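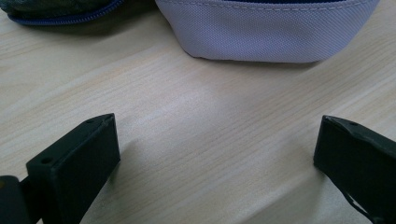 Gripper open, lavender pouch ahead, darker one to the left

Pouch picking: keep the starts where the target is half out of view?

Posted by Buppha Inthanon in Data Collection
Tags: hand-held gripper, soft objects, demonstrations, cleanup

I'm putting together a set of demonstrations for a policy that picks up small fabric pouches from a table and drops them in a tray. We record everything with a hand-held gripper with the camera mounted on it. The project is called Prevulo internally, in case you see that name in my older posts.

So far we have 2172 recordings. 600 of them are the lavender pouch with a second, darker pouch near it, and the operator is told to take the lavender one and leave the other alone. I've attached a view from one of those. Both pouches run off the top of the picture and you only get the lower part of the lavender one.

My question is what to do with recordings that begin like this. I went through a batch by hand and a lot of them start with the gripper low and the fingers wide open, with bare table between the fingers and the pouch. My colleague wants to throw them out because the target isn't fully in view. I think they look like what the robot will run into anyway, but I don't have much to back that up.

Two more things that may matter:

The policy gets two past images plus gripper width. No other camera, no depth.

We trim the first half second of every recording automatically. I could trim more, but then some of the approach goes.

Also, is there any point in keeping the second pouch in so many of these, or should I go back and record more with one pouch alone? Table time is limited. We have the table until the end of December and then it goes to the Annamalai group.

9 people found this useful

Jannik Grube
Accepted reply

Keep them, with one condition. Check that the target comes fully into view, or at least gets closer to the middle, before the fingers start to close. If it does, the recording is fine. The start is only a start, and the policy needs to learn how to get from a poor view to a good one. If every recording begins with the pouch neatly centered, the first time the robot drifts low it will have no idea which way to go.

The ones I would remove are those where the operator clearly knew where the pouch was from looking at the table with their own eyes, and the camera never had it. You can find these quickly. Play the recording and stop at the moment the fingers begin to close. If you couldn't say from the camera view alone what is being picked, drop it. I did this on a set of 400 bottle picks and it took one afternoon.

In your picture there is enough to go on. You can see the rounded bottom of the lavender pouch and a line of stitching, and the color is well apart from the greenish-grey one in the corner. A person shown only that picture could point to the lavender pouch, and that's the test I use.

On trimming, I would leave the half second alone. Trimming more to get rid of bad views takes out the part where the operator corrects, and you want that part. What I would change is the starting positions. Ask operators to vary them on purpose: low, high, off to the left, off to the right. Write the start type on the log sheet so you can balance the set later. With us, people all settled into the same comfortable start after the first hour and we had to redo a good part of it.

About the second pouch: keep it, but swap the places. If the dark one is always on the left, the policy can learn "go to the one on the right" and you will get good numbers until someone sets the table the other way. Do a share of them with the dark pouch on the right, some with it behind, and some where the dark pouch is the target if your task label allows that. A smaller number with one pouch alone is enough. I would rather spend the remaining table time on swapped layouts.

One more point on the fingers. They are black and take up a good part of the lower picture, and so do their shadows on the wood. If the robot's fingers are a different shape or color, mask that region in both or print the same fingers for the robot. Do this before you train anything, or you'll be comparing two problems at once.

14 people found this useful

drarner_bench

we just threw out all the partial views at Drarner and it was ok. but our camera is wider than that one I think so we didnt have many. if you use the Drindex viewer you can sort by first image which makes it faster. also try a different table, pale wood everywhere is going to bite you

2 people found this useful

Buppha Inthanon

Thanks both. I did the stop-at-closing check on one batch this morning and most of them pass. The ones that fail are nearly all from the same operator, who holds the gripper tilted well back, so I'll talk to him before the next session.

I checked the layouts too. In the 600 with two pouches, the dark one is on the left in almost every recording. I'm redoing part of that with the places swapped, starting tomorrow at 9 a.m.

Jannik, when you say some with the dark pouch behind, do you mean fully behind the target or touching it?

Jannik Grube

Both, but do the ones with a gap first. With touching pouches the far finger tends to catch the wrong fabric and operators need a few tries to get clean picks. Log those separately.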